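### 4.2 Handling tasks and the purchase plan

The equipment budget for the Nenilgate site was drawn up from the objects that staff move by hand. Flat and boxed items were costed separately, as Oltmanns and Cabrera had advised in January, and 14 grippers were priced.

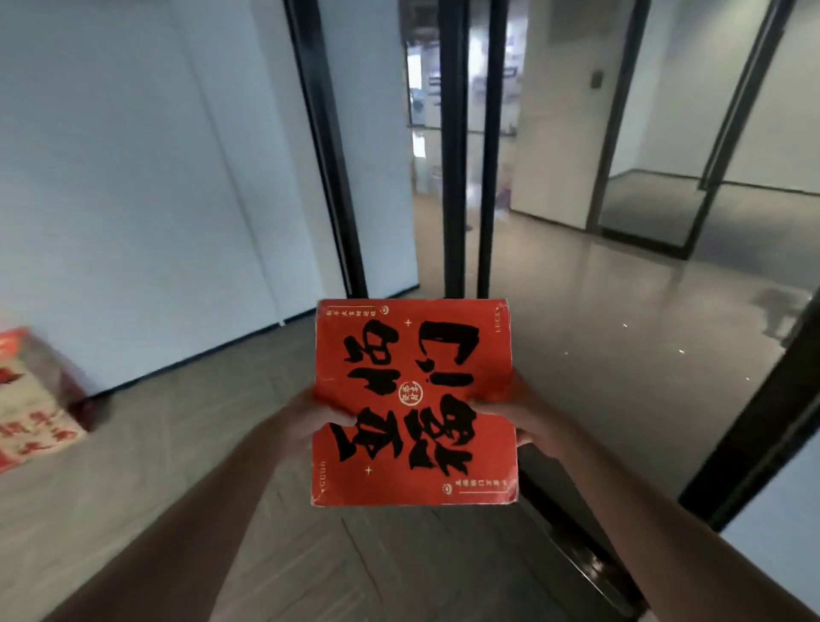
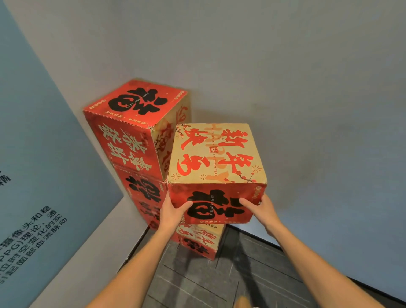
**Figure 2.** Two-handed handling of a red paper packet (first) and a cube-shaped cardboard gift box (second).

### 4.3 Cost of spare parts

Spare parts were set at 10 per cent of the purchase price. The Berisha quotation left out fingertip pads, and these were added to the second-year budget.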